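Franchise-Vertrag prüfen: So gehen Sie vor der Unterschrift vor

Stand: 26. November 2022

Wer einen Imbiss oder ein kleines Restaurant als Franchisenehmer eröffnen will, bekommt meist ein dickes Paket Unterlagen. Diese Anleitung beschreibt die Reihenfolge, in der wir bei Dissanayake Gründungsberatung in Dratholm solche Pakete durcharbeiten.

Schritt 1: Unterlagen vollständig anfordern
Verlangen Sie Vertragsentwurf, Gebührenübersicht, Gebietskarte, Inhaltsverzeichnis des Betriebshandbuchs und die Liste der Pflichtartikel, also Kleidung, Verpackung und Geschirr. Lassen Sie sich zu jedem Pflichtartikel den aktuellen Einkaufspreis nennen.

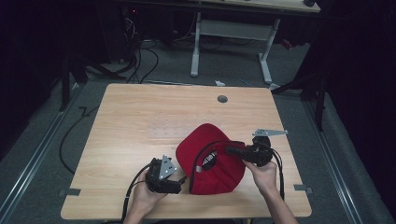 Rote Kappe mit schwarzem Etikett auf der Innenseite

Schritt 2: Laufende Kosten zusammenrechnen
Tragen Sie alle festen Beträge in eine Tabelle ein, je Monat eine Spalte, über 24 Monate. Dazu gehören Grundgebühr, Werbebeitrag, Kassensoftware und Arbeitskleidung. In einem Entwurf für einen Standort in Moltevville standen 1135 Euro Grundgebühr im Monat auf Seite 3, der Werbebeitrag aber erst im Anhang auf Seite 42. Lesen Sie deshalb auch die Anhänge und notieren Sie zu jedem Betrag die Seitenzahl.

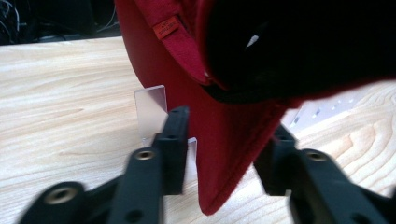

Umsatzabhängige Gebühren kommen in eine eigene Zeile. Rechnen Sie mit einem schwachen, einem mittleren und einem guten Monat. Prüfen Sie außerdem, ob die Prozente vom Brutto- oder vom Nettoumsatz berechnet werden.

Schritt 3: Gebietsschutz klären
Im Vertrag muss stehen, für welche Straßen oder Postleitzahlen der Schutz gilt und ob Lieferdienste eingeschlossen sind. Fragen Sie nach geplanten Filialen in der Nachbarschaft. Bei Standorten in Einkaufszentren wie dem Parkex gilt der Schutz oft nur innerhalb des Gebäudes. 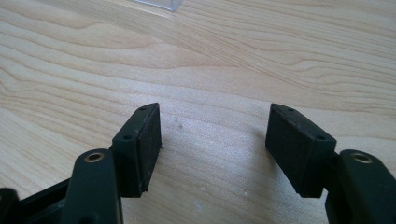
Schritt 4: Mit Franchisenehmern sprechen
Bitten Sie um die vollständige Liste der Partner und wählen Sie selbst aus, wen Sie anrufen. Fragen Sie nach Lieferzeiten, Personalbedarf und der Dauer bis zum ersten Gewinn.

Schritt 5: Laufzeit und Ausstieg prüfen
Notieren Sie Laufzeit, Kündigungsfrist und Wettbewerbsverbot. Klären Sie, wer Einrichtung und Restbestände übernimmt und zu welchem Preis. Änderungen lassen Sie in den Vertrag aufnehmen, eine Zusage per Telefon reicht nicht. Die fertige Fassung geht vor der Unterschrift an einen Fachanwalt. Unsere nächste Gruppenberatung für Gastronomiegründer findet im März statt, Anmeldung über das Büro in Dratholm.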